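Budgeting for a two-arm cell for patch cable work - what am I missing?

Posted in: Equipment and purchasing
Asked in April by bench_planner_Flondville

We do small network kits at our Flondville site: a router, a switch, and patch cables plugged in to a port plan before the kit goes out. I have been asked to cost a bench cell with two arms to take over part of the plugging. The arms are already quoted by Zuris. My question is about everything else: grippers, fingers, wrist cameras, fixtures and spares.

The cables are a mix of yellow, blue, red and black, and they lie on the bench in whatever shape they fall.

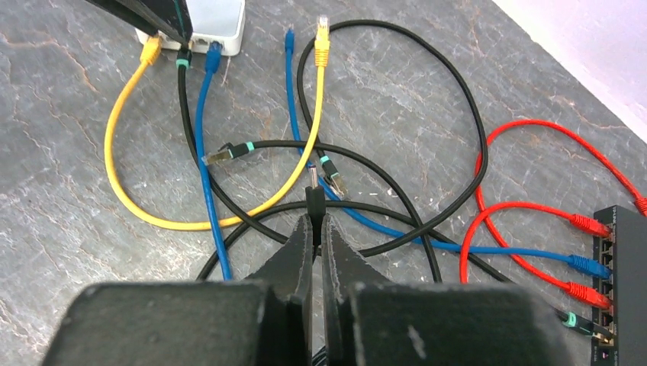

The quote covers one pair of standard fingers per arm and no spares. I have 565 left per arm for tooling after the arms themselves, and I can't go back for more before the next budget round. Is it better to spend it on a second set of fingers or on cable holders? Cycle time is not critical. A missed latch is, as it means opening the kit again.

3 replies

Reply 1 (marked as useful)

Split it, with the larger part on holders. A loose cable costs you more than a worn finger. If the plug arrives at a known place and angle, the pick is simple and plain parallel fingers will do. If it doesn't, you pay for it in vision work, and that is never in the first quote.

Fingers are consumables. Put them on their own budget line with a yearly quantity. We buy ours in packs of 4 from Yalçınkaya and change them when the rims at the tips have worn enough to let a plug tilt. Keep a log of changes from the first day or you will have no figure for next year.

Check also:
- clearance between the two arms when both work over the same plug. Ask for the outer dimensions of the finger plates with brackets and screws fitted, as the drawing often leaves them out.
- latch access. The fingers must hold the boot or the sides of the housing and leave the clip free.
- cable drag. A long lead pulls the plug round in the grip, so support it near the boot.

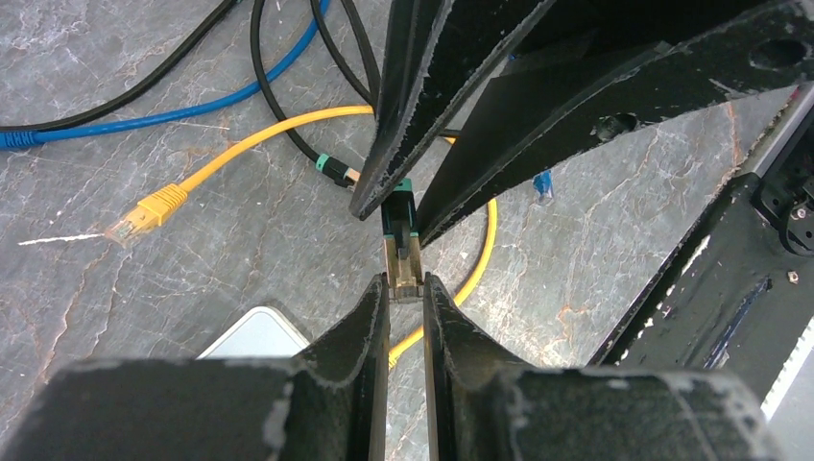

RJ45-style plug held upright at the fingertips, second pair of plates above it.

For the missed latch, add a short pull test after each insertion. It needs a force reading at the wrist, so ask Zuris whether that is included or an option. On ours it was an option, and delivery took 54 days.

Reply 2

Buy spares. Everything breaks.

Reply 3

I agree with most of reply 1 but would not buy holders yet. We planned the same sort of cell at Postdale and had holders made for one boot type, then purchasing changed the cable supplier and they no longer fitted. Print a few, run roughly 20 kits through, and order metal ones after that.

Two lines that were absent from our plan: bench surface and staff time. A patterned top gave our camera trouble with dark cables, and a plain mat fixed it for very little money. Staff time for reteaching positions came to more than the fingers did - put in a figure for it even if it is a guess.

Which boots do you use, moulded or slip-on? The grip width differs and it affects what fingers you order.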